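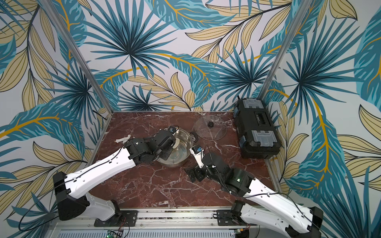

The two-arm station, with the steel pot and its glass lid on the table.

About the Flondier Robotics Club

Flondier Robotics Club is an after-school program for students in grades 8 through 12. We meet on Tuesday from 3:30 until 6 in the old ceramics room behind the main gym. The club started with one borrowed workbench and a plan to enter a line-following contest. We still build small wheeled robots with new members, but most of the older students now work on arms.

What we work on

The main project is called Pundano. Students teach a pair of robot arms to do ordinary kitchen jobs on a tabletop: putting things in a pot, taking them out again, setting a lid on or moving it aside. One student drives the arms by hand controls while the cameras record. Another keeps the log and resets the table between tries. The recordings are then used to train a program that attempts the same job without a driver.

The team has logged 400 tries on the pot task so far and kept 142 of them for training. The rest were dropped for reasons written in the log, mostly a bumped camera or a grip that started too high. Reading the log is part of the work, and new members spend their first few weeks doing it.

Beginners start with Kimow, our name for the wheeled kit. It covers wiring, motor control and basic Python. Students who finish Kimow can join the arm group or stay and help teach the next set.

Who runs the club

Clementina Louro teaches physics and has led the club from the beginning. Pieter Van Acker teaches the programming sessions and looks after the computers. Janelle Galang, a former member now studying mechanical engineering, comes back during college breaks to help with brackets and mounts.

The student captains this year are Harriet Kowalczyk (arms) and Severyn Melnychuk (wheeled robots). Captains are chosen by the members in May.

Competitions

Every March we go to the regional student robotics meet. Last year we sent a wheeled team and placed fourth. This year the arm group will enter the open demonstration class for the first time — each team gets 10 minutes on the floor and has to explain its work to the judges.

Joining

There is no tryout and no fee. You do not need to have written any code before. Pick up a form at the front office or from Ms. Louro in Room 73, have a parent or guardian sign it, and bring it to your first meeting. Closed-toe shoes are required in the workshop, and long hair has to be tied back near the arms.

The late bus leaves from the gym entrance at 6:15. Students who miss it should wait in the front office and call home.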